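Home Explore Threads Saved
2 min read

OK so our two-armed setup scared me in May and I've been putting off writing it up. Thread.

The job is dumb simple. Stack paper cups. We run it as a warm-up before the real stuff, and it had gone 1,719 cycles without anything worse than a squashed rim.

Then the left arm drifted. No alarm, no error code, it just quit holding where we'd told it to hold and started sagging toward the table while the right one kept working.

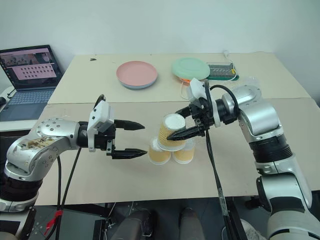

Vy Khổng replied: had the same sag on ours, check the cable strain before you blame the motor. Took us 9 days to find it.

Vy, I wish I'd seen that sooner! We blamed the motor. Of course we did. Swapped it, ran 8 clean cycles, felt very smart – and then it sagged again.

The part that bugs me is the stop button. Hằng hit it and the right arm froze right away. The left one kept going for 2 seconds. Two seconds is forever when your hand is near a gripper. 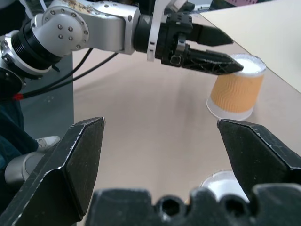 So we pulled the log, and the stop signal was reaching the left controller late every single time. A half-seated connector was dropping messages, and the retries were eating the delay. Same connector was causing the sag.

New one's in, with a clamp on it. We also wired the stop straight to power on both arms, so it doesn't wait on anybody's software.

If you run two arms off one button, go time each of them today. Please!

Home Explore Threads Saved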